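Handout 6: Tie-breakers in group tournaments
Football Competition Formats, second half of the module

Last time we got as far as how a draw is made and why seeding exists, and I promised we'd spend a whole session on what happens when teams finish level. I love this stuff, so stop me if I go on too long (you have my full permission to wave). Bring the blank tables from last week, we'll fill them in as we go.

Let's start with the basics so we're all using the same words. A group of four, everyone plays everyone once, makes six matches. Three points for a win, one for a draw, none for a defeat. The total number of points handed out in a group isn't fixed! A drawn match gives out two points between the teams and a won match gives out three, so a group with no draws shares 18 points and a group with nothing but draws shares 12. Have a look at the total before you look at anything else. A low one tells you straight away that the teams are probably bunched together.

Now, level on points. There are two big families of rules and competitions pick one or the other:

Goal difference first. You take every goal a team scored in the group, take away every goal they let in, and the bigger number goes through. Easy to follow on the night, easy to put on a screen.

Head-to-head first. You look only at the matches between the teams that are level, as if the others had never turned up. With two teams that's one match, so if somebody won it you're done.

The trouble comes with three. Say A beat B, B beat C and C beat A, and all three beat D. That's six points each, and in the little table of three they've got three points each as well. So you go to goal difference inside the little table, then goals scored inside it. Suppose that picks out A as the top one but leaves B and C level. Do you carry on down the list, or do you go back to the start with just B and C? Rulebooks differ on this, and it can change who goes through. Write "restart or carry on?" at the top of your page, because I'll ask you every single time.

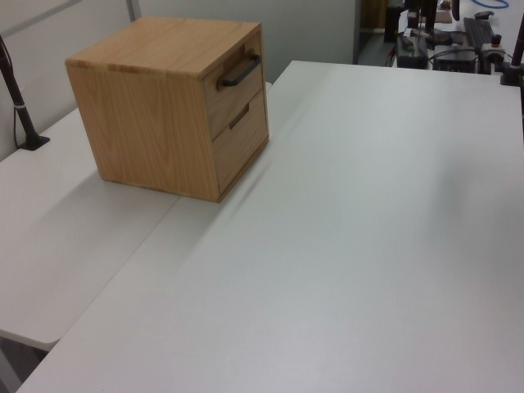
My running case for this is the Trultance Cup, the youth tournament in Assunção that Jailson Holanda used to run and now writes about. It's a July competition, small groups, one venue, and the first edition had rules that fitted on half a page. Too short, as they found out. Group C finished with three teams on six points and the half page said only "results between the teams, then goals". Which goals? All of them, or just the ones between the three? The organisers read it one way and two of the coaches read it the other, and the meeting went on until gone 11 at night. Jailson's account is in the reading pack and it's very funny in places, especially the bit with the photocopier.

The second edition moved to a proper list, in this order:

Points in all group matches
Points in matches between the level teams
Goal difference in those matches
Goals scored in those matches
Restart from the second line for any teams still level
Goal difference in all group matches
Goals scored in all group matches
Fair play points
Drawing of lots

Try it on the table in your worksheet before you read Jailson's answer. I got it wrong the first time (I forgot the restart and sent the wrong team home), so take it slowly.

Best third-placed teams. With six groups and a knockout round of 16, twelve teams go through as the top two and you need four more. That means comparing teams that never met, so head-to-head is no use at all and you go to points, then goal difference, then goals scored. Four points has a very good chance. Three is a nervous wait, and the teams in the early groups have to sit in the hotel and watch everybody else. The later groups know exactly what they need and the early ones don't, which strikes me as a bit unfair, but I've never seen a timetable that cures it. Playing the last two matches in a group at the same time helps inside the group and does nothing between groups.

For the practical bit, we'll use the Stakitz results file. It has 357 group matches in it, from local and youth competitions, and 283 of them had a winner. So how many points were handed out altogether? Work it out by hand first, please, no spreadsheets. The Trultivo sheet is the same matches sorted by group, and you'll want that one for question 3.

For next time:

1. Finish the Group C table under both readings of the old rule.
2. Make up a set of six results where "restart" and "carry on" give different teams in second place. It's fiddly, start early.
3. Find one group in the Trultivo sheet that was settled on goals scored.
4. Read Jailson's piece, and the over 50 comments under it if you've got the patience. A couple of the coaches turn up in there and they're still cross.

Next session is two-legged ties and away goals.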